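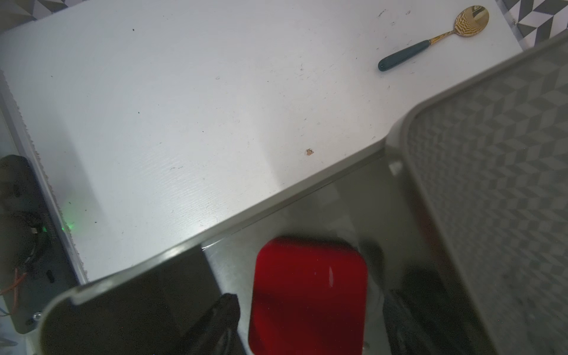 Stains, Scuffs and Other Things My White Table Has Taught Me

By the editor, Gronine Home Notes
14 July 2021

Print this page | E-mail to a friend

I bought a white table two years ago and I have been cleaning it ever since. I love it, I really do, but white shows everything — coffee, turmeric, newspaper ink, the bottom of every pan that ever came near it. So I've tried pretty much all the tricks going, and these are the ones I still use.

First, the everyday wipe. Warm water, one small squirt of dish soap, a soft cloth wrung out hard. That's it! I used to buy a spray from Kapoor (the hardware store on my side of town, wonderful people, terrible parking) and it left a film that grabbed every bit of dust in the room. If your table feels a little tacky even when it looks clean, go over it twice with plain water and a clean cloth and see if that doesn't fix it.

Tea and coffee rings come next. Mix baking soda with just enough water to make a paste like toothpaste, dab it on, and go and do something else for a while. Then wipe gently in circles. Don't scrub! I scrubbed my old table in one spot until it went dull and then I had a clean dull patch to look at every morning at breakfast. For an old brown mark I do the paste a second time the next day, and if it's still there after that I put the fruit bowl on it.

Turmeric and curry are a whole different animal. Soap moves the grease but the yellow stays put. Sunshine will fade it, so if you can drag the table near a bright window (or out on the porch), do that for an afternoon. My smaller side table went outside three days running last October and came back in looking almost respectable. I wouldn't do this with real wood, mind you, or with anything the manufacturer says to keep out of the sun.

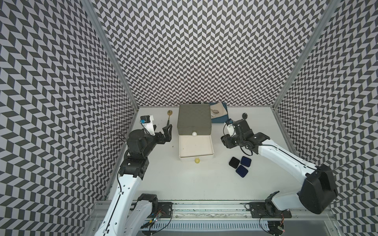
Pen and marker are easier than you'd think. Rubbing alcohol on a cotton ball, quick dab, quick wipe, rinse. Try it somewhere out of sight first, under the edge or near a leg, and give it ten minutes. I skipped that step on a painted stool and took the paint off along with the ink, and I'm still a bit sore about it.

Now scuffs. Those gray streaks that look like scratches are very often just something rubbed off onto the surface. A plain white pencil eraser lifts a lot of them. If the eraser doesn't do it, a damp melamine sponge will, but go lightly, it's basically very fine sandpaper. Real scratches you have to live with or fill. I've used the Gakness white repair stick on a couple of deep ones and the color was close enough for me, though a little bluer than I wanted in daylight. Warm it in your hand before you start and it spreads much better.

While we're on tables, a word about metal-colored flatware, because a reader wrote in to ask. If yours is gold or copper toned, treat it as a coating until you know otherwise. I wash mine by hand, I don't leave it sitting in lemon juice or vinegar, and I dry it right away so it doesn't spot. The painted or resin handles don't care for a long soak either. A soak loosens whatever glue is in there, and then one day the handle stays in your hand and the rest stays in the stew.

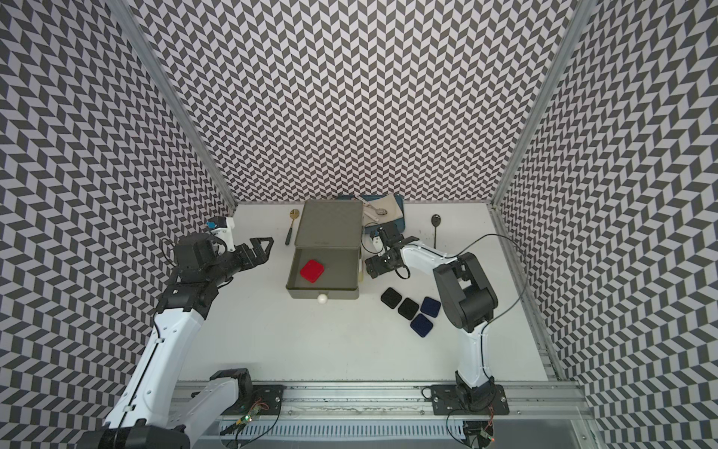 Dark specks that won't wipe off are worth a fingernail before you reach for anything stronger. Half of mine are dried-on food or a dot of glue. An old plastic store card held nearly flat works nicely too. Put a drop of cooking oil on sticky label leftovers, leave it while you empty the dishwasher, then push it off with the card and wash with soap.

And please, put something under hot pans. I have cork mats from Terier, 21 dollars for the set, and they've been under everything from soup pots to the iron. They do pick up stains of their own, but I just flip them over.

Next time I'm doing grout, so if you have a method that doesn't involve an old toothbrush and a sore back, send it in — I'll try anything once.

19 comments | 1,421 shares
Print this page | E-mail to a friend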